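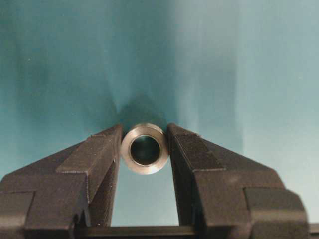

Figure 2. A short metal tube held between the two fingertips, seen from the wrist camera. The bore faces the camera.

4. Handling rules for small parts

4.1 Origin and scope

The rules in this section cover the recording of two-arm handling tasks with small rigid parts. They were written at the Ranberg site for the Flullgate protocol and then tried at Hakau, where the cells have the same layout but a different group of operators. There are 13 rules. We discuss the ones that led to disagreement or had to be reworded, and give the remaining ones in the appendix in their final form.

Our starting point was a practical one. In the first months of recording, each operator had a private notion of what counted as a good episode. One would restart as soon as a part rotated in the grip. Another would carry on, turn the part back against the other finger, and keep the whole thing. Both are reasonable choices, and a data set can hold both, but a person reading the labels later has no way of telling which choice was made. The rules are there to make that choice visible. They say little about how well an operator should perform.

We use "must" for anything that leads to a rejected episode when broken, and "should" for anything that leads to a note. An earlier draft had a third word, "may", and it was dropped after two operators read it in opposite ways.

4.2 Grip and presentation

Rule 1 states that a part must be held by surfaces the task does not need. For a tube that will be pushed onto a pin, the end faces must stay free, so the fingers close on the outer wall as in Figure 2. The rule sounds obvious and was broken often. When a tube lies on its side on the cloth, the quickest pick is sometimes across the ends, and an operator in a hurry will take it and plan to fix it in the air.

Rule 2 asks for a presentation pause. After the pick and before the approach, the operator should hold the part still in view of the wrist camera, long enough for an annotator to judge how it sits between the tips. We did not fix a duration. A fixed time was tried in March and the operators began to watch the clock when they should have been watching the part. The present wording, "until the pose can be read", has held up better, although it depends on the operator knowing what the annotator needs. New operators at both sites now spend their first morning labeling other people's episodes before they record any of their own.

Rule 3 concerns the end face or feature that matters for the next step. If it has an opening, the opening should be visible to at least one camera during the pause. Where the part's shape makes that impossible, the operator enters a note and goes on. We do not reject for it.

Rule 4 deals with slip. A part that shifts in the grip and can still be used must be kept in the episode with the shift marked. A part that falls ends the episode, and the episode is stored as a failure. Failures are never deleted at the cell. This was the most unpopular rule at first – people do not like to see their mistakes filed – and we consider it the most useful one. Of the first 300 episodes reviewed under the rules, the stored failures were the ones annotators came back to most when they wanted to know why an approach went wrong.

4.3 Shared space between the arms

Two arms working close together need rules that one arm does not. The grippers point inward and meet over a narrow strip of the cloth, and nearly every contact we regretted took place there.

Rule 5 says that one arm must be named as the holding arm and the other as the moving arm before the episode begins. The roles may change during the episode, but only when both grippers are at rest. In the early recordings both arms often moved at once. The results looked fluent on video and were hard to learn from, for the plain reason that neither arm's path could be understood without the other's.

Rule 6 sets the approach line. The moving arm must come in along the axis of the held part for the last stretch of the motion. Side entries are allowed earlier. Where a rod or other long part extends out of a gripper toward the opposite arm, its free end decides the line, and the operator should set it before closing the gap.

Rule 7 covers anything lying on the cloth between the grippers. A small part that belongs to the task may rest there if it is listed on the task sheet. Anything unlisted must be removed before recording starts. Small pale pieces give the most trouble, as they can take up only a few pixels in the overhead view and be missed by the operator and the annotator alike. We therefore ask that the strip be checked by eye and from the head camera. Dirk Vermeulen and Floor Groen, who ran the cells during the trial, checked it in both ways and entered the result on the sheet.

Rule 8 is about the cables that run along the arms. They must be fixed well enough that they keep their course when the wrist turns, and any tape used for this must leave the cameras clear. Tape is treated as part of the setup. If a strip is added, moved or replaced, that goes into the log along with the time, because a change in the look of a gripper can show up in a trained policy weeks later with no other trace.
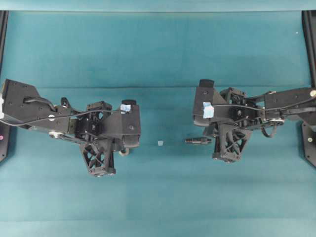
4.4 Condition of the fingers and pads

The rules up to this point describe conduct during an episode. Rules 9 to 11 describe the state of the hardware before one begins, and they are checked with the gripper open and nothing between the pads.

Rule 9 requires that the ribs of both gripping pads be clean over their full width. Lint from the cloth collects in the grooves. A pad with blocked ribs still holds large parts without trouble, so the fault tends to go unreported until somebody switches to a smaller one. The check is done by looking straight at the pad surface with a lamp held low to one side, so that each rib shows a light edge and a dark edge.

Rule 10 requires that the two pads face one another. Printed fingers can be mounted with a small twist if one screw is tightened fully before the next, and the twist is hard to see once the gripper is closed on a part. Screws at the base of the finger are therefore tightened in turns, a little each time, and the opening is inspected from the side before the arm goes back into use. A finger that has been removed for any reason counts as a new finger and gets the full check.

Rule 11 deals with the wires at the pad housings. They must leave the housing on the side away from the part and must stay out of the space between the pads through the whole travel of the gripper. Slack is allowed and even wanted – a wire pulled tight at full opening will work loose – but the curve has to lie outside the path of anything being carried. Operators open and close the gripper fully twice while watching the wire from the side. If it enters the gap at any point, the cell is stopped until the wire has been fixed again.

At Ranberg these three checks were done at the start of each shift. At Hakau they were done at the start of each task, and the log there contains more corrections. We cannot say from the logs alone whether the Hakau fingers needed more care or whether the Ranberg group missed things that a second check would have caught. The final text adopts the Hakau practice.

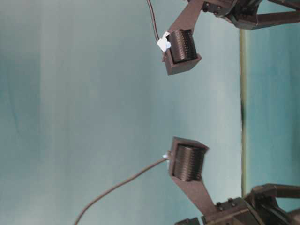

Jeanine Dewulf objected to this in her written comments on the draft. She argued that a check repeated at every task would soon be done from memory, with the boxes ticked while the operator was already reaching for the next tray, and that "one careful look in the morning is worth more than a page of initials." She proposed keeping the shift check and adding a second one only after a dropped part, a collision or a change of finger.

We take the point seriously. Her proposal ties the check to an event that could have caused a fault, and it would cost less time. Against it stands the lint problem described under Rule 9, which builds up without any event at all. As a middle course, the pad check now stays with the task and the alignment check follows her wording. The wire check was kept with the task as well, mainly on account of its low cost.

4.5 Exceptions and changes

Rule 12 allows any rule to be set aside for a named task if the reason is written on the task sheet before recording. Exceptions entered afterward are not accepted. Lawal Igwe reviewed the exceptions at both sites, and most of them concerned Rule 3 and parts whose opening could not be turned toward any camera.

Rule 13 says that the rules themselves carry a version number and that every episode stores the version it was recorded under. When a rule is reworded, older episodes are left as they are and are not judged again. Femke Nijs kept the list of versions, and the wording quoted in this section is taken from the last entry in that list.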